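Wumow (video game)

Wumow is a puzzle adventure game developed and published by Grurnard. The player controls Vi, a young mail carrier who travels between the floors of a flooded tower, sorting and delivering parcels whose contents change the rooms they are taken into. The game was directed by Silvia Bartoš, who also wrote most of the dialogue. It can be played alone or by two players sharing one screen.

Gameplay

Wumow is played from a fixed side view. The tower is divided into 55 rooms, each of which fits on a single screen. Vi can walk, climb, push furniture and carry up to four parcels at a time. She cannot jump, and most of the early puzzles teach the player to get across gaps by stacking or floating objects.

Every parcel has a weight and a property. A parcel marked with a leaf makes plants grow in the room where it is set down, while one marked with a bell wakes any sleeping animals. Properties last as long as the parcel stays in the room. Picking it up again reverses the change, although anything the player has already moved stays where it is. Many of the later puzzles depend on this rule. In the Boiler Room, for example, the player has to grow a vine, use it to lift a crate, and then take the leaf parcel away so that the crate is left on a ledge.

The water level is set from the pump station at the bottom of the tower. Raising it opens some routes and closes others, and a few rooms can only be entered at one exact level. There are no enemies and the player cannot die. If Vi falls into deep water she climbs out at the nearest door and drops whatever she was carrying.

Deliveries can be made in almost any order. A few residents will refuse a parcel if a neighbor has not received theirs first, and the game keeps track of this in a notebook that opens from the pause menu. The notebook also holds the map, which fills in as rooms are visited. Hints are not given directly, but residents will sometimes mention a room that the player has overlooked.

In the two-player mode the second player controls Fala, a heron who can fly over gaps but can carry only letters. Rooms are laid out the same way in both modes. Several puzzles have a shorter solution when Fala is present, and one side story, about a lost wedding invitation, can be finished only with both characters.

Plot

Vi takes over the mail route from her aunt, who has left the tower without telling anyone. The sorting office is full of undelivered parcels, some of them years old. As Vi works through the pile, she learns from the residents that the flood began on the day the mail stopped, and that several of them blame her aunt for it.

On the upper floors Vi finds letters in her aunt's handwriting, addressed to herself. They explain that the tower's rooms were once kept dry by parcels that nobody was supposed to collect, and that her aunt had delivered them by mistake. The player then chooses whether to return the parcels to their old places or to leave them with the people who now have them. The first ending drains the tower. In the second, the water stays and the residents build boats out of the old furniture. A short scene after the credits, the same in both endings, shows a postcard arriving at the sorting office.

Development

Bartoš began Wumow as a paper prototype, with rooms drawn on index cards and buttons standing in for parcels. She has said that the rule about reversing a parcel's effect came from a test session in which a player kept forgetting to turn the cards back over. The rule was written into the first digital version soon afterward.

Early builds had a timer on each delivery. It was taken out after testers rushed past the residents without reading what they had to say. The jump was removed at the same stage, and a number of rooms had to be redrawn as a result. Fala was added late - the character had first been planned as a hint system that would point toward unsolved rooms with its beak.

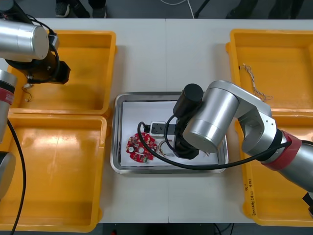

Bartoš said that the hardest part of the work was the water, since every room had to make sense at each level the player could set, and that she would have cut the pump station if the ending had not depended on it.

The music is played mainly on clarinet and a small reed organ. Each floor has its own theme, and instruments drop out as the water rises. Sound in submerged rooms is filtered to seem muffled, an effect that can be turned off in the options menu.

Release

A demo covering the ground floor was made available in May. The full game was released on 10 Jun 2026 for personal computers. An early patch fixed a fault that let a parcel be lost behind the pump station door, and added a text size setting.

Reception

Players praised the puzzle design and the writing for the residents, with the Boiler Room often named as a favorite. The most common complaint was the amount of walking between floors once the water had been raised, as the elevator stops working above the middle level. Opinion on the two-player mode was divided - some found Fala's part too small, while others thought it suited a younger player sitting in with a parent.

See also

Puzzle video game
Cooperative video game
Side-scrolling video game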